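Print this page | E-mail this page

Workshop notebook, glaze bench
11/2/19

Re-tested the July batch of the pale green, the one Genowefa mixed before the long weekend. Sieved it twice through 80 mesh. It had settled hard on the bottom of the bucket and took a good while with the drill mixer to bring back. Specific gravity was high so I let it down with tap water in small amounts until it coated my finger the way the old batch did. Should have written the number down then and didn't.

Dry materials for the new batch came to 531 g after topping up the whiting. Scale drifted a little when the kiln fan kicked in, so I moved it to the other bench and weighed again. Same figure. Otakar wants the scale left on that side from now on and I agree.

Kiln 2 log: 3 shelves, Prakilitz body on the lower two, Górecki white on top. Held at 1,000 on the bisque for fifteen minutes, cooled with the lid shut. No cracks on the lower shelves. One plate on the top shelf has an S-crack through the foot, probably my throwing. Put it in the reclaim pile before remembering it had been fired, then fished it out again.

Glaze tiles, from left to right on the rack:
A - old batch, two dips. Good colour, slightly thin at the edges.
B - July batch as found, one dip. Crawled near the top.
C - July batch let down, two dips. Close to A. A bit greyer where it pools.
D - July batch let down, three dips. Too thick, ran onto the cookie.

C is the one to carry on with. I want to try it again with the copper carbonate up by a quarter of a per cent to see if the grey goes. Heino thinks the grey is from the clay and not the glaze. Easy enough to check, put C on both bodies in the same firing.

The Bindar cones are nearly finished. Ksawery B. has a catalogue and says the Judik ones are cheaper, but we'd have to run them beside the old ones for a few firings before trusting them. Order one box of each.

Element check on kiln 2: the bottom one is sagging out of its groove near the door. Pinned it back while cold. The counter reads 1,391 hours so it has done its share. Add a full set to the order if there is money left after the cones.

Still to do: wash out the grey bucket, relabel the frits, sand the drips off the middle shelf and give it a fresh coat of kiln wash. Leave tile D on its cookie so Heino can see how far it ran.

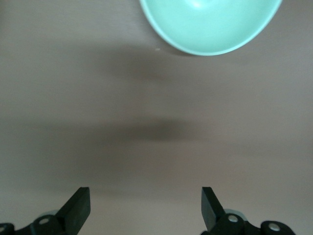 The copper carbonate is in the locked cupboard, second shelf, behind the rutile. Dust masks are in the drawer under it. Sign the sheet when you take any out, the last two lines are blank.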